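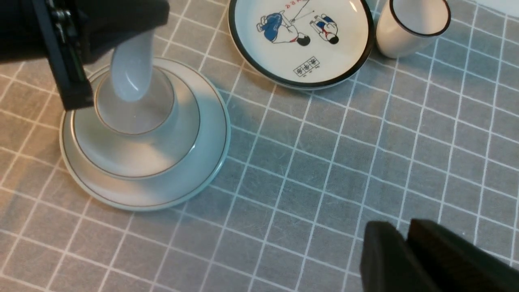 February 5, 2020

Hello again from Gondumberg! You asked for a short update on Disska, our reader add-on for local web pages, so I'm writing this one the way I'd tell you over the phone. January was a good month, apart from one week I'd like back.

## What got done

The add-on now puts a small gray line under any link to a site we have checked. Click the line and you get who runs the site, how long it's been up and where the money comes from (if they say, and plenty don't). We have notes written for 402 sites. The target in the grant was 400 by spring, so I'm pretty happy!

We also moved all the notes over to the Bouzid database. The old spreadsheet was fine for the first 100 entries and then it started eating edits when two of us had it open. I still have a copy of it in case we missed something.

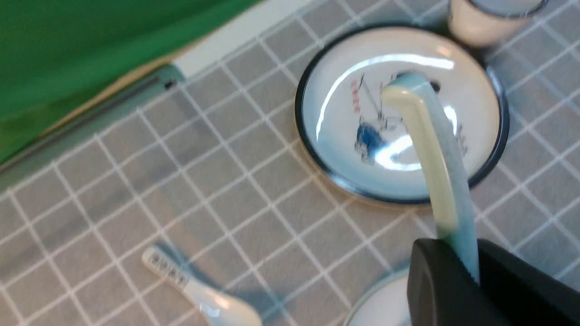
**Maren Tilley**
Project lead, Disska

Now the bad week. An update to the add-on broke the gray line on phones, and it took us four days to spot it because we all test on laptops. Fixed now — and there are two old phones on my desk that get every new version before anyone else does. We lost a few users over it, but installs were still at 2,000 when the month closed.

Some site owners have written in to argue with their notes. I answered every one. Most wanted a date or an owner's name fixed, and those were fair. One wanted us to call his site "trusted," and I told him we don't use that word for anybody. 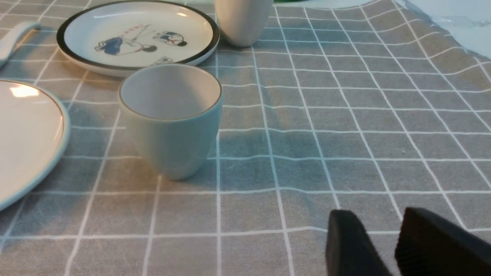
*Cup and plate on the checked tablecloth.*

## Money

We're under budget on hosting and over on writing. Checking who owns a site takes longer than I told you it would, especially when the contact page is just a form. I'd like to move part of the hosting line over to pay for 10 more hours of writing a month. The total stays the same. Could you let me know if that needs a form, or if a yes by email is enough?
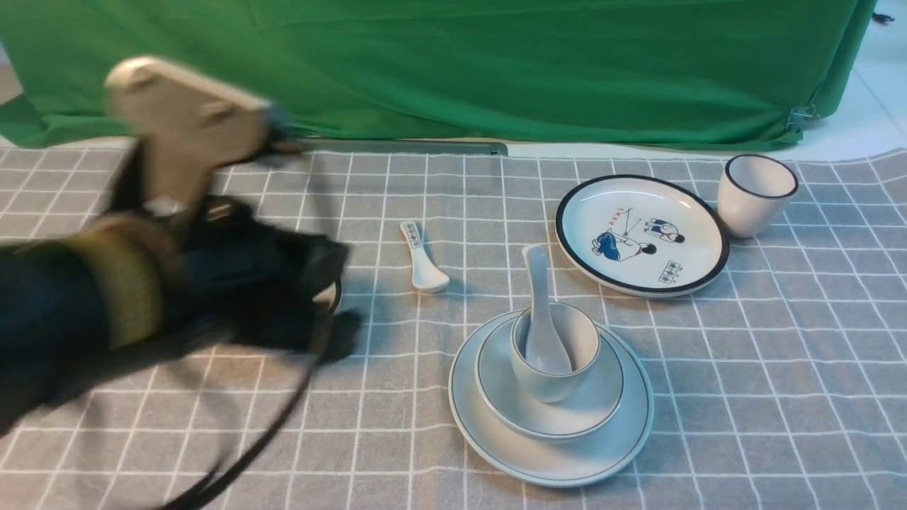 ## Coming up

- Fuvance is sending us the first version of the school edition. I've seen the menus and they're much easier to read than ours.
- Spanish notes for the most visited sites.
- A public page listing every change we make to a note, with the old wording kept next to the new one.
- The readers' survey, which I owe you from last fall. The questions are written and it goes out once the school edition is in.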